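Flolton Picnic Rug, large
Grey check, washable, with carry strap

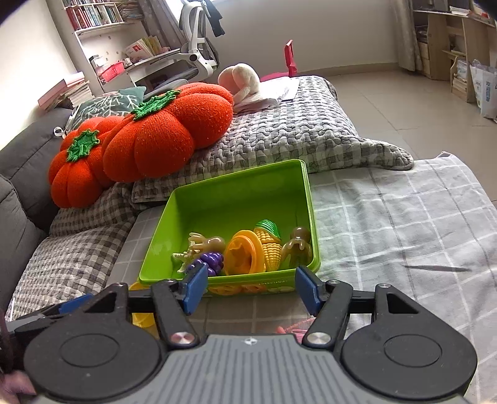 Kaisu Ikonen wrote to us that hers has lived in the boot of the car since October and has been to the beach, two footy grand finals and a school concert on wet grass, and she still hasn't had a damp bum. We were pretty chuffed with that!

We've been fans of a good rug for years and this is the one we keep at home. The top is a soft brushed acrylic in a light grey check (a colour that hides crumbs far better than you'd think) and underneath there's a proper waterproof backing, so dewy mornings at the oval are no trouble at all. In between sits a thin layer of foam. It's only a few millimetres, but your elbows will notice, especially if you're the sort who lies on their tummy with a book.

Size: opens out to 200 cm square, which fits two adults, a couple of kids and lunch
Folded: 50 cm wide, with the strap sewn on so it can't wander off
Backing: PEVA, wipes clean
Price: $68

Washing is easy. Shake it out, pop it in a cold gentle cycle and hang it over the line with the check side facing out. Please keep it away from the dryer and the iron, the backing hates heat. Tomato sauce comes out with a dab of dish soap if you get to it the same day. Beetroot is another matter (we're still working on beetroot).

Folding takes a go or two to learn. Lay it check side up, bring both sides into the middle, fold in half lengthwise, then roll towards the strap and squeeze the air out as you go. The kids love doing the squeezing bit.

If you'd like something smaller for the pram or the back step, have a look at the Stesance, same fabric with no foam. Both are in stock at our Valatstead shop, where there's one on the floor you can sit on for as long as you like. Spare straps are $4 at the counter.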